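Toy kitchen thread, because I finally sorted the whole pile and I have opinions! 1/4

Everything goes on the white table first. If it stays in the bin I just stir it around and call it tidy (ask me how March went).

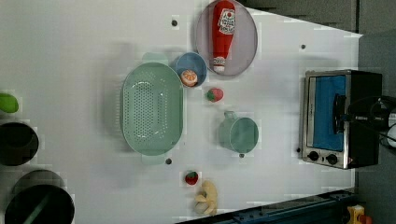 2/4 The mint green colander is my favorite thing in the whole set. Big oval, handle at each end, tons of little holes. It hogs the table but I don't care. The mint mug goes with it.

12 replies · 100 likes

3/4 Food gets its own box. Strawberries, bananas, the half orange that lives in the blue bowl. Ketchup too, even though I keep wanting to put it with the plates??

The toaster oven stays out, it's way too bulky for any bin I own. And then there's a bright blue panel, and I love that blue.
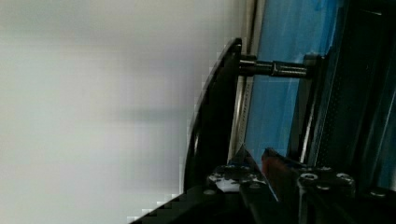
4/4 Black pots are last and they're the worst, they never stack the way I want. Thinking of getting one of those deep Ruvon bins for them. Anybody have one? Does the lid stay on?

31 replies · 300 likes · 2 shares

Last updated July 13, 2019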